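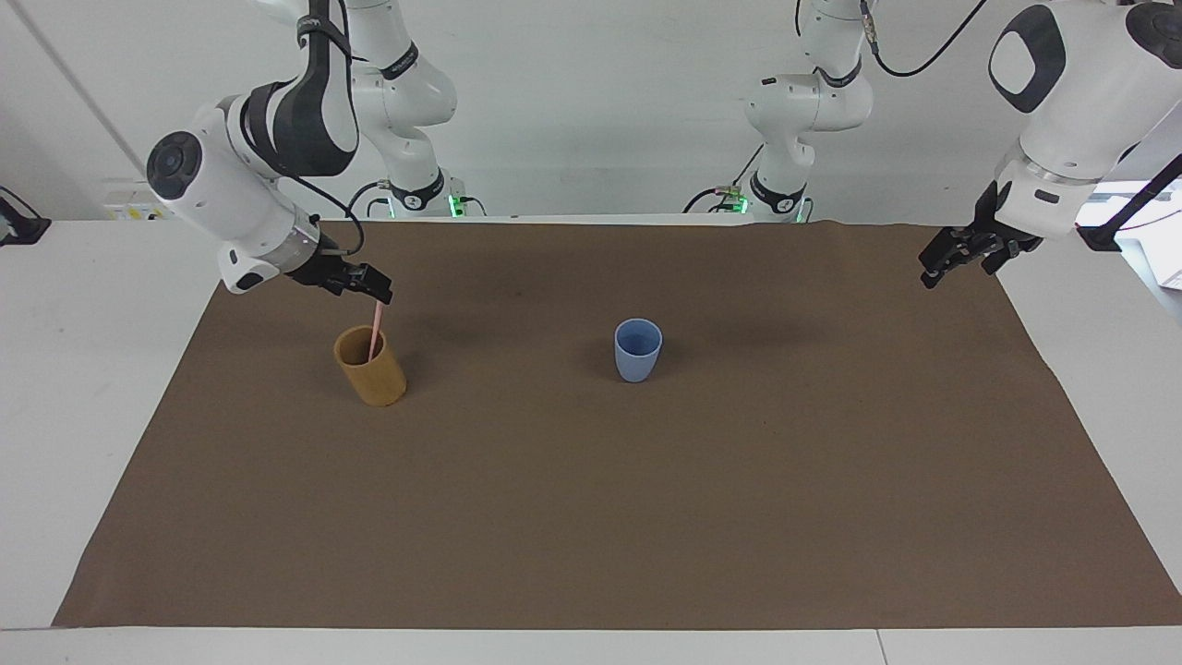

旅舍入住前安全检查表（附检查意见）
地点：Massawe 湖滨旅舍，主楼及后院平房
检查日期：2021-03-05
检查人：Ubaldo Martinelli
陪同：Jayson Sison（前台）
标记：合格 / 需整改 / 未查

一、到达与通道

1. 正门台阶及扶手：合格。
意见：左侧扶手底座螺丝已重新拧紧，2月那次记录的松动可以销项。

2. 停车场到前台的夜间照明：需整改。
意见：靠垃圾房那盏灯不亮。晚班到的客人多半从这边拖行李过来，请在下一批团客到达前换好。

3. 门牌及紧急集合点指示牌：合格。
意见：集合点在后院草坪，离主楼50米。英文和西班牙文都有，中文只贴在前台，建议楼梯口也贴一张。

二、客房

4. 房门内侧疏散图：需整改。
意见：二楼走廊尽头改成储物间以后，图上还画着旧的出口。所有二楼房间的图都要换，不能只用笔划掉。

5. 烟雾报警器：合格，除下列房间。
意见：6号房按测试键没有声音，换电池后正常。11号房有客人午睡，没有进去，列为未查，由 Jayson 补查后签字。

6. 高柜、电视及书架固定：需整改。
意见：主楼已全部上墙。后院平房的两个衣柜只靠自重立着，地震时会倒向床头。固定之前，床先挪到对面墙。

7. 窗户限位：合格。
意见：3号房的窗有点涩，能开能关，不影响使用。

8. 床下手电筒：需整改。
意见：每间应有2支。平房缺得较多，有的房间只剩一支，电池也旧。以前退房时不清点，从本月起写进保洁清单。

三、公共区域

9. 灭火器：合格。
意见：压力指针都在绿区。厨房那只被面粉袋挡住，当场挪开了。

10. 燃气热水器及排烟管：合格。
意见：Takus 的师傅上门看过，单据夹在蓝色文件夹里。震后如需关气，阀门扳手挂在热水器右边，请夜班的人都去试着拧一次。

11. 应急饮用水：需整改。
意见：库存278升。按满员80人计，每人不到3.5升，撑不过两天。建议再进一批，放平房那边，不要都堆在主楼地下室，万一楼梯堵了拿不到。

12. 急救箱：合格。
意见：纱布和胶布够用。退烧药快到期，已写在采购单上。

13. 厨房挂架：需整改。
意见：灶台正上方挂着铸铁锅，挪到下层。

四、客人信息与演练

14. 入住登记中的紧急联系人：需整改。
意见：抽看了最近的登记表，环球旅行的散客常把这一栏空着，说路上没有固定电话。可以请他们填家人的邮箱，或下一站住处的名字。

15. 余震须知卡：合格。
意见：内容没问题，字偏小。“不要乘电梯”一条可以删掉，本店没有电梯。

16. 疏散演练：需整改。
意见：上次是2月做的，只有白班参加。Domingo Sosa 和 Uriel Figueroa 都是之后来的，没有走过后门那条路线。后门插销要先往上提再拉，第一次用的人容易卡住。

17. 出团车辆应急包：未查。
意见：车随 Takar 的一日游出去了，傍晚才回。回来后查反光背心、毛毯和纸质地图。

五、处理安排

第4、6项由 Sebastián Bravo 负责，平房衣柜最先做。
第2、8、13项由前台安排，做完在本表背面签名。
第11项等 Watow 报价，报价到之前先把地下室的水分一半到平房。
第14项从下一位入住的客人开始执行，已住店的客人由早班补问。
第16项补做一次，夜班必须参加，时间由 Jayson 排。
第5、17项未查部分补完后，把结果写在原条目下面，不另开新表。

检查人签字：Ubaldo Martinelli
陪同签字：Jayson Sison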